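家务机器人近况：开门拿东西这一关

本期接着谈读者问得最多的一件事：机器到底能不能干家里和车间里的杂活。五月份我们看了两家的进展，一家是做家用机械臂的Flevow，一家是给小型木工车间配自动化设备的Bresen。结论先放在前面：能干一部分，速度慢，换个地方就容易出错。

Flevow目前把力气放在厨房和储物柜上。开柜门、拉抽屉、把杯子放回原位，这些动作人做起来不用想，机器却要先认出哪里是木板，哪里是开口，再决定夹爪从哪个角度过去。他们的做法是先在仿真环境里练，木纹、光线、开口形状都可以随意更换，练到一定程度再上真机。测试清单上共有84项任务，仿真里大多能完成，搬到真实厨房后，深色木面和反光的边缘仍然最容易让它判断失误。
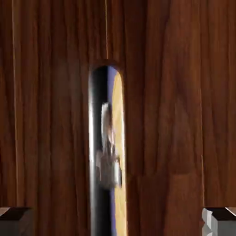
夹爪靠近家具之后，问题会变得更具体。手腕上的相机离木面太近，看到的往往只有一片纹理，远处的东西又对不上焦。Flevow的工程人员说，最后几厘米主要靠力反馈，碰到阻力就停，退回来重试。一次取物平均要试两次，全程大约4分钟。对行动不便的住户来说，这个时间可以接受；对赶着做晚饭的人来说，还是自己动手快。

车间的情况略好一些。Bresen的设备只做上料、翻面和码放，工件尺寸固定，工位也不动，连续运行七小时不需要人插手。可一旦板材换了规格，就得重新示教，小厂订单杂，省下来的工时有一部分又还了回去。打磨和擦拭目前仍由工人完成。

价格方面，两家都没有公布零售报价。Flevow计划先以租用方式进入养老公寓，首批试点设在Partanen和Setulano两处，租期内由厂方负责维护。想报名试用的读者请留意下期通讯，届时会附上申请条件和场地要求，柜门类型和台面高度需要提前量好。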